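Unit 4: Work Surface Cleaning and Sanitizing
Rilmont Food Service Program, course handout

4.1 Terms
Cleaning removes soil, grease and food residue. Sanitizing lowers the number of microbes on a surface that is already clean. Sanitizer applied over grease is used up by the grease.

4.2 Dilution
Quaternary ammonium (quat) products are mixed by the label. In this unit the working strength is 200 ppm. For a stock solution of 600 ppm, one part stock to 2 parts water gives 200 ppm:

600 x 1 / (1 + 2) = 200

Check with a test strip at room temperature. Remix if the strip reads under 200 or over 300.

4.3 Sequence
Scrape, wash, rinse, sanitize, air dry. Towel drying puts microbes back on the surface.
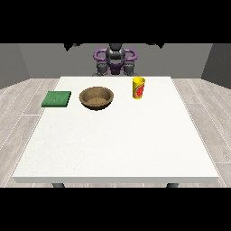 4.4 Contact time
The surface must stay visibly wet for the full time printed on the label. Warm rooms and moving air shorten the wet period, so large tables are treated in sections.

4.5 Storage
Keep wiping cloths in the sanitizer bucket between uses. Change the solution when it turns cloudy or fails the strip test. Log each reading on the Bandlow sheet.

Reading for next unit: dish machine temperatures.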